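Up at six again, no alarm, just the light. I lay there a while listening to the pipes and thinking about sheets, which tells you where my life is this July. Last night I told Brynhildur on the phone that I'd do the bedroom today, the whole thing, bed and closet and the drawer that won't shut, and she laughed so hard she had to put the phone down. She knows me. I once took three weeks to hang a curtain rod.

But I started! I made coffee first, then a second coffee, then I stood in the doorway with the mug and looked at it all like I was going to buy the place. Small room, big bed. That has always been the trouble with it. The bed runs so far toward the window wall that you have to commit to a direction when you walk in, and if you've left something on the far side you may as well climb over. I do climb over. I've climbed over in a skirt.

Demetrio came by before nine to return the ladder and stayed for toast, so that was an hour gone. He has a new plan for Dromorine (again). He wants to paint the whole front hall up there a color called Hivimness, which I made him spell for me because I thought he was having some kind of episode. It's a green. Or a gray. He had the little card in his wallet and we took it to three different windows and it was a different color at each one. I told him to paint one wall and live with it through a rainy spell. He said I sounded like Halvard. I took that as a compliment and he didn't mean it as one.

Anyway, he left, I washed the toast plates, I wiped the stove even though the stove had nothing to do with it, and then I had run out of other rooms.

The laundry first. I'd had the covers out since yesterday, and the white bedspread with the lacy edge was the one I was worried about. It's old and I've always been a coward with it, cold water, no spin, and then it weighs as much as a calf and you have to walk it out to the line like you're helping somebody out of a swimming pool. It came up beautifully. There was a tea mark near one corner that I've been folding under for years and now I can't find it. I turned the thing around twice looking. Kęstutis at the cleaner's wanted 34 dollars to do it, last time I asked, and I remember being so offended that I bought a bag of plums next door and ate them all in the car.

I ironed the edge, too. Not the middle, I'm not a saint, just the lace, with a dish towel over it. I had the radio on for that, some choir singing the Hallel, very lovely, and then a man explaining it for longer than they'd sung it. I switched over to the ball game and scorched the dish towel.

By lunch I had the bed most of the way together. I'd meant to pick one cover and be a grown-up about it and put the other one away, but I can't choose between them, I never could. The quilted one with the big characters all over it is so cheerful! Red and blue, the fu for good luck in different brush styles, like a whole row of people had each had a turn at writing it. And then the lacy one is the one that makes the room feel clean. So they each got a side, and I ran the gray one down the middle, and I dare anybody to say it isn't a system.
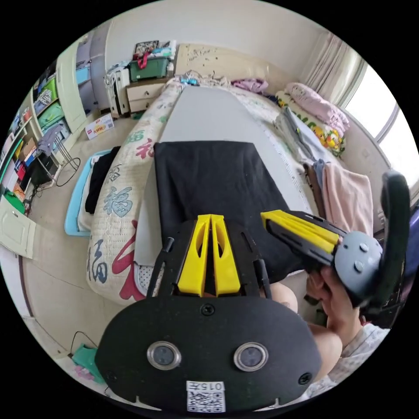 The bed around lunchtime, both covers on, pink pillow on top.

The pillows took longer than they should have. I have the pink one with the little prints and the one with the yellow and orange on it, and I had them side by side, then one at an angle like in a hotel, then stacked. Stacked won. Pink on top. The yellow and orange one is a happy pillow but it's a lot to look at first thing in the morning, before a person has had a chance to get her bearings. Underneath, it's just a bit of sunshine poking out, and that's the right amount for me.

I sat down to admire it and then of course I was sitting down. Shorts on, bare knees, window light coming in, the whole afternoon in front of me. I could have gone straight to sleep right across the good luck. I did close my eyes for what I thought was a minute and when I opened them the mailman had been.

Mail: a water bill, a seed catalog, and a postcard from Ivar, who is apparently at the lake with his brother and has caught nothing. He writes so small. I had to take it over to the window. "Nothing but weeds and one shoe," he says, and then something about Sjögren that I still can't read. It's either "Sjögren is closing" or "Sjögren is clowning." If it's the shop I hope it isn't closing, I still have a credit there from when I took the lamp back, 21 dollars, and I've been saving it for a bath mat.

So then the closet. I had been putting off the closet because of the top shelf, and I had been putting off the top shelf because of the boxes, and naturally I'd let Demetrio go home without asking him to get them down while he was here with a LADDER. I stood on the kitchen stool. I know, I know. Halvard fell off one of those and told the story for two years.

First box was wool. Scarves mainly, and the brown sweater with the elbow gone that I was going to darn. I held it up, I smelled it, I put it in the giving-away bag, I took it out of the giving-away bag, and it's back on the shelf. I did get rid of four scarves. I don't even remember getting four scarves.

Second box was Mother's, the paper things. I didn't mean to open it. I've got a rule about that box on cleaning days, and the rule is I don't. But the tape had dried up and the flap popped when I set it down, and right there on top was the receipt for the bedroom set, the first one, the one with the headboard that had the carved pears. $1,496! In her handwriting next to it, "too much," underlined. And then lower down, different pen, "worth it." I read that out loud to the room. I wonder how long there was between the two pens.

She never did say the second thing to anybody, as far as I know. Dad heard about the first thing until the day that headboard went to my cousin's. I called Brynhildur right away and read it to her and she was quiet and then she said, "Well, they were very nice pears." They were. I used to go to sleep with my thumb on one.

I put the receipt in my top drawer (the one that won't shut) and taped the box up again with fresh tape, twice around. It's on the floor of the closet now where I can reach it without the stool.

Which brings me to the drawer. I'd been blaming the wood, the damp, the house settling, Demetrio. What it was, was a sock. One sock, gone over the back and down behind, wedged in there like it had been upholstered. I fished it out with a coat hanger and the drawer slid shut so fast I nearly lost a finger. I've been hip-checking that drawer since before Easter. I opened and shut it a few more times just for the pleasure of it, and I'd have called Brynhildur again but you can only call a person about a sock so many times in one day.

It was past four by then and hot in there, so I propped the window with the paint stick and did the floor on my hands and knees, going down the side of the bed in that skinny strip where the vacuum won't turn. Found: two hairpins, the cap to the hand cream, a peppermint, and a library slip for a book I swore up and down I had returned. I owe that girl at the desk an apology. I was quite grand with her about it.

Then the dusting, then a fight with the lampshade, which has a dent in it now that faces the wall.

Halvard stopped at the fence around suppertime with beans. He has so many beans that he's started giving them to people he doesn't like, he said, and then he heard himself and went red right up to his hat. I took two bags. I told him about the receipt and he said his wife used to write prices on the bottoms of things, plates, shoes, all of it, and that he came across a pie tin last winter marked 200, and he still can't work out whether it was two dollars or two hundred or something else altogether. We stood there quite a while on that. I said maybe it was how many pies. He liked that. He said he'd have eaten every one of them.

Beans and a fried egg for supper, on the back step. I meant to write to Ivar but I didn't have a stamp.

I've just been in to look at the bedroom again with the little lamp on, and I'm so pleased with it I'm half inclined to sleep on the couch and leave it alone. I won't. I'm going to fold the lacy one back carefully and get in on the other side, and tomorrow I'll do the linen cupboard, or I'll get the stamp and the bath mat and leave the linen cupboard for a cooler day. Must remember:

the stool back to the kitchen
the bag of scarves to the front door, so I trip on it
ring the library
ask Demetrio for the ladder back
beans to Brynhildur before they go soft

It's nearly ten and there's still a bit of light at the window. Pipes have started up again.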